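## Cell notes: the rod pick at Sistport

August 15, 2020

The table cell at Sistport is back in use after its service. Most of the work went into the gripper on the middle arm, which had been closing slightly off centre since the spring. Members who run the same arm at Purkport have asked what was done, so the steps are set out below.

The old finger pads were worn on one side. We fitted a new pair from Lakatos, cleaned the slide and put on a thin coat of grease. Do not use the thick grease from the floor stores, as it drags when the fingers open. After that the arm was sent to its home position and the joint zeros were taken again. Two joints had drifted, neither of them by much.

The tool point then had to be set afresh, because the new pads are 3 mm longer than the old ones. We changed the figure in Trunano first and ran the pick there before sending anything to the real arm. Anyone who changes pads should do it in that order. With the old figure still loaded, the fingers go down too far and press on the tray. 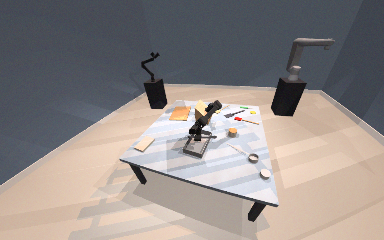 *The rod pick in simulation, with the gripper just above the tray.*

The rod is the awkward one. It is longer than the tray is wide and rests across it, so a grip away from the middle makes it tip as it comes up. We lowered the approach speed to 60 mm per second and added a stop 12 mm above the rod, where the arm waits for the fingers to open fully. The lift is done at the same speed. Once the rod is clear of the tray the arm can go back to its normal rate.

The clutter was left on the simulated table on purpose. The path back from the tray has to clear the upright box, and an earlier version of the program passed too near it.

Upkeep from now on is as follows:

- Wipe the finger pads at the end of each shift.
- Check the pad screws every 200 hours.
- Take the joint zeros again after any bump or emergency stop.
- Save a copy of the Trunano file before changing the tool point.

The next full service is due in November. Spare pads are in the drawer under the control cabinet, and the last pair should not be taken without putting in an order.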